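The Waiting Room With 3,896 People In It

Petronella Van Wyk applied to be a trainee cashier in January. By spring she had sat an aptitude test, been told her result was imminent, and learned to type the Ladora Savings Bank careers address with her eyes shut. So had 3,895 other people, all after the same 103 jobs.

The test itself lasted an hour. There were percentages, a passage about harbour fees, and a puzzle involving five colleagues who refused to sit next to one another. "I thought, well, that's branch work covered," she says.

Then came the silence. The bank had promised the list "shortly", a word that in recruitment can stretch to cover a pregnancy. Candidates set up a message group, which quickly filled with rumours, prayers and a man selling revision notes for an interview he had not been invited to.
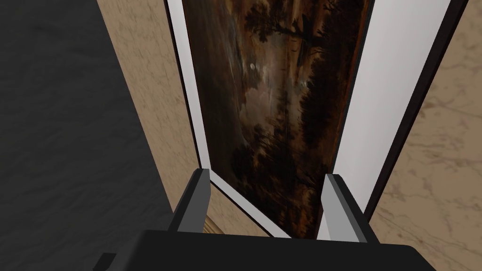

Banks like Ladora used to interview anyone with a tidy collar and a letter from the headmaster. Ihor Panasiuk, who got his counter job in Brurton that way, remembers being asked whether he played chess and whether he could start on Monday. Applicants today meet a good deal of software before they meet a manager, and the whole business can feel like looking at a tall framed painting from right underneath: plenty of frame, and not much idea what the picture is of. Panasiuk now sits on interview panels and admits he would fail the harbour fees.

When the list did appear, it was a PDF of roll numbers in no order anyone could detect. The site promptly fell over. Jhun Bautista, at work in a shoe shop, got in on his lunch break and searched for his number on behalf of himself and two cousins. He was among the 812 called to the written paper. The cousins were not, and he had to buy the sandwiches.

Van Wyk found hers on page nine, below a smudge she had first taken for a digit. The written paper is next, with an essay and some bookkeeping. Results will follow shortly.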